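Rellville Neighbourhood Kitchen
Progress report to the Dauda Community Fund, second reporting period
Prepared by Tanko Nwachukwu, program coordinator
19/08/2025

Where we are

What a half-year it's been! When we wrote to you in January the kitchen had a sink that drained into a bucket and an oven with one setting. We now cook in it four nights a week, and the Lareck side of town has finally started turning up in numbers (they have their own hall and a long memory about ours, so this means a lot to us).

We served 159 people at the winter long lunch, our best turnout for a single sitting. We ran out of forks before we ran out of soup. The pumpkin came from the school plots on Skevov Road, and the Year 5s who grew it stood at the servery telling everyone which rows were theirs.

Cooking classes

The after-school class is full at 20 kids, with a waiting list I'd love to clear before summer. They've done flatbread, dumplings, fried rice and a lentil bake that divided the room. Parents tell us the dumplings are being made at home, with varying amounts of flour on the ceiling.

The adult evening class started slowly. Three people came to the first one, and two of them were lost. We moved it from seven o'clock to half past five, put on a pot of tea and let people bring their children along, and it has filled up nicely. The most popular night so far was the one on stretching a roast chicken over several meals. We'll repeat it next term and add one on pickling, which keeps getting asked for.

Snack swap

This was a small line in our original application and it has turned into one of my favourite things. People bring along a snack they grew up with and everybody has a taste and a yarn. It costs us next to nothing. We've heard a lot about school lunches in other countries, and one very heated discussion about licorice. Several swap regulars have since joined the evening class, so it is doing the welcoming work we hoped for.

Money

Of the $2,000 set aside for equipment, we have $400 left. The rest went on the second-hand oven, two stockpots, new chopping boards and the plumber. We'd like to put the balance towards a proper set of knives for the kids' class, the smaller ones with finger guards, and would be grateful for your okay on that before the end of term. Food costs are on budget. Power is a bit over, mostly the oven, and we've trimmed printing to cover it.

What's been hard

Storage. The pantry is one cupboard, and rice comes in big bags. The hall management has offered us the space under the stage, and we're pricing shelves and sealed tubs to keep the mice out.

Next period

Clear the waiting list with a second kids' session. Start the pickling night. Hold a joint lunch with Lareck, in their hall this time, with our soup and their forks.

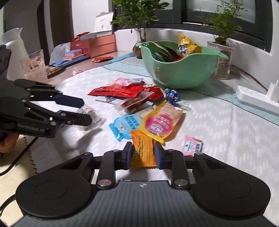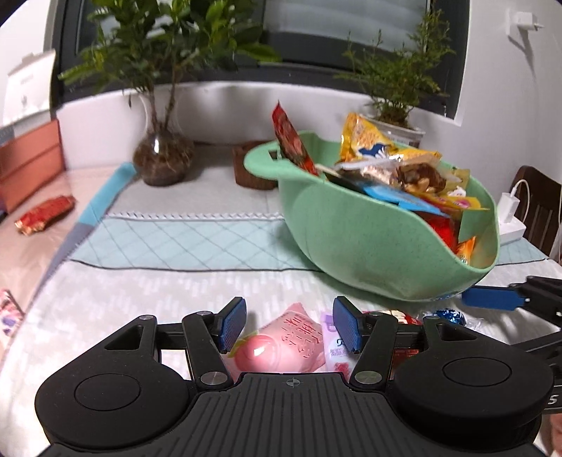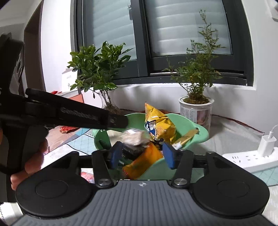
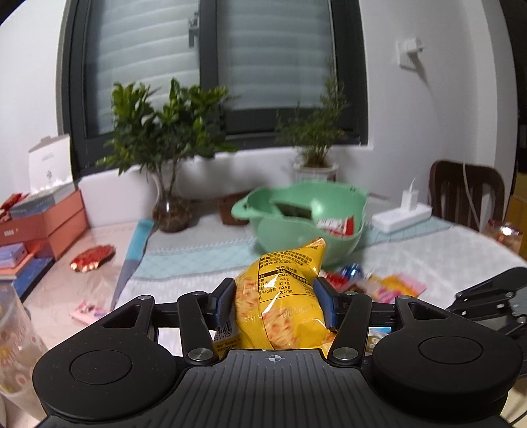 At the table in Rellville. Packaged snacks in the first, second and fourth photos, a green bowl in the third.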